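Gloss Loss and Scuff Visibility on Matte Laminates and Painted Surfaces in Shared Study Areas

Yusri Ong and Sugeng Lumenta
Final report, Materials and Surfaces project course

Summary

Matte surfaces are often chosen for shared desks and tables on the grounds that they hide wear and reduce glare. This report examines how quickly a matte finish develops visible polish marks under dry rubbing, and whether the marks can be reduced by routine cleaning. Three finishes were tested on flat coupons. Gloss was measured at 60 and 85 degrees before, during and after 3,000 rub cycles. The main result is that the 85 degree reading rises well before the 60 degree reading, and that observers begin to report marks at a point where the 60 degree reading has hardly moved. Cleaning with a mild detergent removed part of the rise in one finish and had no measurable effect on the other two.

1. Background

A matte finish scatters light because its surface is rough on a small scale. The roughness comes either from a texture pressed into the top layer or from fine particles in the coating. When the surface is rubbed, the highest points are flattened first. The flattened areas reflect more light in one direction, and the eye reads them as shiny patches. The same process is called burnishing in the paint trade.

Burnishing differs from scratching in that little or no material is removed. A burnished area may feel the same as the area beside it and may be invisible from directly overhead. It shows at low viewing angles, especially when a window or lamp is on the far side of the table. This matters for study areas, where people sit and look across a table more often than they look straight down on it.

Gloss meters report the share of light reflected at a fixed angle, compared with a polished glass standard. The 60 degree geometry is the usual choice for general work. The 85 degree geometry is normally used for low gloss finishes. Product sheets for furniture often give only the 60 degree value, and this was the starting point for the project.

Color also affects visibility. On a dark surface the light reflected by the color layer is low, so a small increase in surface reflection is a large relative change. Light gray and white surfaces conceal burnishing better but show dark transfer marks from shoes, bags and rubber parts. Muted midtones fall between the two.
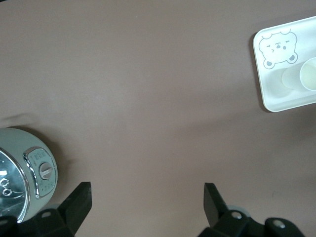
2. Materials

Three finishes were tested. Finish A was a pressed matte laminate supplied as offcuts by Parnari. Finish B was a two-part matte coating from Silen, sprayed on fiberboard in the department workshop. Finish C was a water-based matte wall paint, included as a soft reference. It is not sold for table use and was expected to perform poorly.

All finishes were ordered in the nearest available match to a mid brown. The match was not exact. Finish C was visibly lighter than the other two, and no correction was made for this in the observer test.

Coupons were cut to 90 mm squares. Six coupons of each finish were prepared, giving 18 in total. Four of each set were rubbed and two were kept as controls. Coated and painted coupons were left to cure for three weeks at room temperature before testing. The edges were sealed with tape to keep dust from the cut faces out of the rub area.

3. Method

3.1 Rubbing

The rub tester was a Magbanua linear unit on loan from the textiles laboratory. It moves a weighted head back and forth over a fixed stroke. One forward and one return stroke count as one cycle. The total moving mass was set to 675 g, which was the lowest setting that kept the head from chattering on Finish C.

The head was covered with undyed cotton cloth, replaced at each measurement stop. No liquid or abrasive was used. We considered using a denim cover to represent sleeves, but the dye transferred to the coupons during trial runs and made the gloss readings unreliable.

3.2 Gloss measurement

Readings were taken at 0, 100, 300, 1,000 and 3,000 cycles. Each value is the mean of five readings along the rub track, with the meter lifted and replaced between readings. The coupon was wiped with a dry lint-free cloth before each set. The meter was checked against its glass tile at the start and end of every session. The drift was never more than 0.1 gloss units.

3.3 Observer test

Eight students from the course viewed the coupons one at a time under a desk lamp. The coupon lay flat and the lamp stood behind it. Observers were seated and could move their heads but not the coupon. For each coupon they stated whether they could see a track and, if so, in which direction it ran. An answer was counted as a detection only if the direction was correct. Controls were mixed into the sequence.

3.4 Cleaning

After the final gloss readings, two rubbed coupons of each finish were cleaned with a one percent solution of mild detergent, rinsed with a damp cloth and dried. Gloss was measured again after one hour.

4. Results

4.1 Gloss

Mean 60 degree gloss, in gloss units, at 0, 1,000 and 3,000 cycles:
Finish A: 4.1, 4.4, 5.3
Finish B: 3.2, 3.6, 4.4
Finish C: 2.6, 5.0, 7.9

Mean 85 degree gloss at the same stops:
Finish A: 7.8, 11.2, 14.9
Finish B: 5.5, 8.1, 11.6
Finish C: 3.9, 13.7, 22.4

For Finishes A and B, the 60 degree change at 1,000 cycles was 0.4 units or less. The 85 degree change at the same stop was 3.4 units for A and 2.6 units for B. Finish C changed quickly in both geometries, and its track was plain to both authors at 100 cycles.

The spread between coupons was small for Finish A. For Finish B it was larger, and one coupon had a starting 85 degree value of 6.7 against a set mean of 5.5. We attribute this to uneven spraying. The coupon was kept in the data set.

4.2 Detection

At 1,000 cycles, five of the eight observers detected the track on Finish A and four detected it on Finish B. At 3,000 cycles, all eight detected it on A and seven on B. Finish C was detected by all observers at both stops. There was one false detection on a control coupon, from Finish B.

4.3 Cleaning

Cleaning lowered the 85 degree reading of Finish A from 14.9 to 12.8. Finishes B and C changed by less than 0.2 units, which is within the repeatability of the meter. The drop in Finish A suggests that part of its rise came from a film left on the surface, possibly lubricant from the cotton cloth. We did not test an untreated cloth and cannot confirm this.

5. Discussion

The results support the use of 85 degree gloss for specifying matte table surfaces. A buyer comparing Finishes A and B by 60 degree gloss at 1,000 cycles would see almost no change in either, while half or more of our observers could already see the track.

The rub test is more regular than real use. Hands, sleeves, books and laptops move in many directions, and the resulting polish is spread over a wider area with no sharp edge. A straight track with a clear boundary is easier to see than a gradual patch, so the detection rates given here are probably higher than they would be for the same gloss change on a working table.

During the planning stage we inspected the reading tables at Fliltgate Library with a portable meter. The highest readings were found near the front edge, where forearms rest, and the lowest near the center. The age and finish type of those tables could not be established, and the readings are not used as evidence in this report.

Two weaknesses should be noted. The color mismatch of Finish C means that its detection results cannot be compared directly with those of A and B. The number of observers was also small, and all of them knew the general purpose of the study.

6. Further work

The most useful extension would be a repeat of the rub test with a skin-like cover and a small amount of artificial sebum. Hand oils are likely to matter more than dry cloth in actual use. A second extension would test each finish in three color values, with the same texture, to separate the effect of color from the effect of hardness. Curing time should also be varied for Finish B. The supplier sheet allows use after one week, and we do not know whether the three-week cure improved the result.

Division of work

Yusri Ong prepared the coupons, ran the rub tester and wrote Sections 2 and 3. Sugeng Lumenta carried out the gloss measurements and the observer test and wrote Sections 1, 4 and 5. Section 6 was written jointly. Raw readings are stored in the course folder under the group name.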